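Dromine Prüfküche
Teilnehmende gesucht: Sortieren und Ablegen von Küchenutensilien

Kennung des Teilprojekts: Isport
Zeitraum: ab April, fortlaufend bis zum Erreichen der Fallzahl
Ort: Drivport, Gebäude 4, Erdgeschoss

Gegenstand
Untersucht wird, wie Personen ohne berufliche Küchenerfahrung gleichartige Utensilien auf einer freien Arbeitsfläche anordnen, bevor sie sie in Schubladen oder Behälter einräumen. Erfasst werden Reihenfolge, Ausrichtung und Abstand der Teile sowie die Dauer je Durchgang. Die Ergebnisse fließen in die Auslegung von Schubladeneinsätzen ein.

Aufgaben
Pro Termin sind 32 Durchgänge vorgesehen. Ein Durchgang besteht aus dem Entnehmen eines Satzes, dem Ablegen auf dem Tisch und dem Einräumen nach Vorgabeblatt. Verwendet werden Kochlöffel, Pfannenwender, Schöpfkellen und Siebe. Messer und andere scharfe Gegenstände kommen nicht zum Einsatz. Zwischen den Blöcken liegen Pausen von jeweils zehn Minuten. Gekocht wird nicht.

Voraussetzungen
Mindestalter 18 Jahre
Uneingeschränkte Beweglichkeit beider Hände
Ausreichendes Sehvermögen, ggf. mit Sehhilfe
Stehende Tätigkeit von bis zu zwei Stunden möglich
Deutschkenntnisse zum Verständnis schriftlicher Arbeitsanweisungen
Keine bekannte Kontaktallergie gegen Holzlacke oder Öle

Nicht teilnehmen können Beschäftigte der Chornovol Küchentechnik sowie Personen, die bereits am Vorversuch mitgewirkt haben.

Ablauf
Die Termine dauern etwa 200 Minuten einschließlich Einweisung. Ringe und Armbänder sind vor Beginn abzulegen. Arbeitshöhe des Tisches: 900 mm, nicht verstellbar. Termine am Sonntag sind auf Anfrage möglich, Beginn dann um 10 Uhr.

Ausrichtung beim Ablegen
Im Block A werden Löffel parallel abgelegt, die Laffen auf derselben Seite. Die Stiele dürfen sich nicht berühren, zwischen den Teilen bleibt die Tischfläche sichtbar. Die absolute Richtung zur Tischkante ist freigestellt. Im Block B entfällt die Vorgabe.

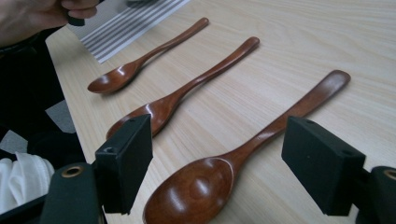 Abb. 1: Drei Holzlöffel, parallel abgelegt (Block A)

Vergütung
Die Aufwandsentschädigung wird pauschal je vollständig absolviertem Termin gezahlt. Bei Abbruch erfolgt eine anteilige Abrechnung nach Blöcken. Fahrtkosten werden nicht erstattet.

Anmeldung
Schriftlich an die Prüfküche, Stichwort »Isport Ablage«. Anzugeben sind Alter, Händigkeit, Körpergröße und zwei mögliche Termine. Die Zuteilung erfolgt nach Eingang. Unvollständige Anmeldungen werden nicht bearbeitet.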